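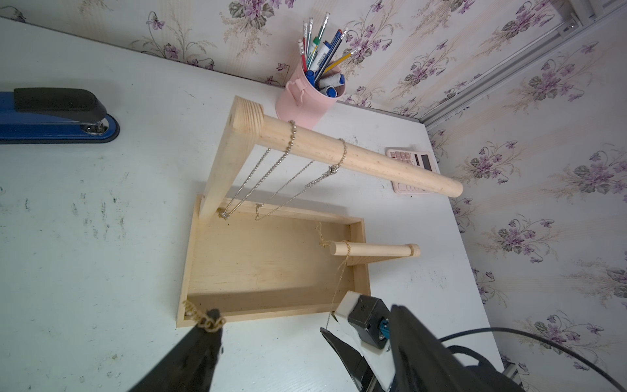 Apr 1, 2024

Equipment plan, second go. The first one was sent back with "what is the hurry?" written across the top, which is a fair question to ask of a document with eleven headings and no prices.

Where we are. Two arms, both ours, both on the desk in the wallpapered room until Grovbridge is ready for us. Job in hand is necklaces on and off the pine stand. Chains are a horrible thing to pick and I would recommend them to anyone who thinks their gripper is finished. A block of foam forgives you. A fine chain goes slack and tangles, or it catches on the end of the dowel and takes the stand for a walk. All of this bears on what we buy, so I am writing it down before Melaniia and I argue about it again.

Fingertips. We need more and we need them first. The pointed black ones are good on chunky links and poor on the thin gold chain, where the faces have to meet all the way to the tip or the chain slides out like spaghetti. Panasiuk will do a batch in a softer grade at 392 for the lot, fitting screws included, delivery extra. I asked what delivery was and got a very long email about pallets. We do not need a pallet. The whole batch would go in a coat pocket.

Melaniia would sooner we moulded our own. We did that last August and I still have the bench mat to prove it. Her point stands that we learn more from making them. Mine is that we learned it already, and that it was mostly about getting silicone out of a drawer runner. Going with Panasiuk for this round. She may mould a pair for comparison if she uses her own bench.

Wrist cameras. Leave alone. I had a newer pair on the list, and took them off after being asked what they would let us do that the present ones don't. I had no answer ready. What I want is better light, and that comes out of the lamp budget. There isn't a lamp budget. Made one: 100, two desk lamps with diffusers and a clamp each. Kyrylo says get the matt shades, silver chain under a bare bulb being no fun for anyone's depth estimate.

Cables. The cable on the right arm curves out behind it and lies on the desk, where it does nothing wrong until the arm wants that bit of desk. Quote from Hurnia for a proper dressed harness on both arms, with swivels: 700. I laughed, then priced the parts separately and stopped laughing. Still not buying it this quarter. Trying sprung cable clips from the stationery order, and if they fail I shall put the Hurnia quote back in with a sadder covering note.

The desk. It wants replacing or covering. The top is scuffed and specked, worst down the left side, and a pale scuff behind a pale chain is a gift to no one. A plain matt board laid over it would do. Grey, I think. Melaniia says dark green. Not a budget matter either way, the offcuts pile at Grovbridge will have one or the other, and whoever drives over next can choose.

Things to hang and things to hang them on. We have one stand. If it breaks we stop. Want 2 more of the same pattern, long dowel at the top and the short one lower down, tray base. Kyrylo offered to turn them himself. I have accepted before he remembers what his lathe is like. Chains: keep the present mix of ball, link, fine gold and chunky gold, then double it. None of it need be worth anything. Please, nobody claim for real jewellery. I will not be the person explaining that to Bindincombe.

Third arm. Yes, it is still on the list. No, I am not asking for it. Bindincombe will lend one for a month if we pay carriage and insurance, and the plan is to borrow, find out whether a third hand holding the stand still is worth having, and only then write the begging letter. My bet is that a bit of non-slip mat under the tray does the same job for pennies. Ordering the mat first, to be annoying.

Spares. Left gripper gets the heavy end of most jobs. Have asked for a motor and a belt to keep on the shelf. No price back yet. Chase.

Order of purchase, then: fingertips, lamps, non-slip mat, gripper spares when priced. Harness on hold. Cameras off. Arm on loan if the dates work.

Later, same day. Melaniia read the above and wants it noted that the desk is also used as a desk. The stapler, the calculator and the pen pot are in working use and she will not have them tidied into a box for the good of the project. I said the pot sits just past the end of the post and is going to get clouted on a wide lift. She said good, leave it there, a shop counter would have one too. Annoyingly I agree. Clutter stays in the spec. Added a line for replacement pens.

Kyrylo asks whether the lathe counts as equipment. No.

To do: reply to Panasiuk (say no pallet, twice). Ask Hurnia how long their price holds. Measure the stand before Kyrylo starts cutting. Send plan up again with the prices at the top this time.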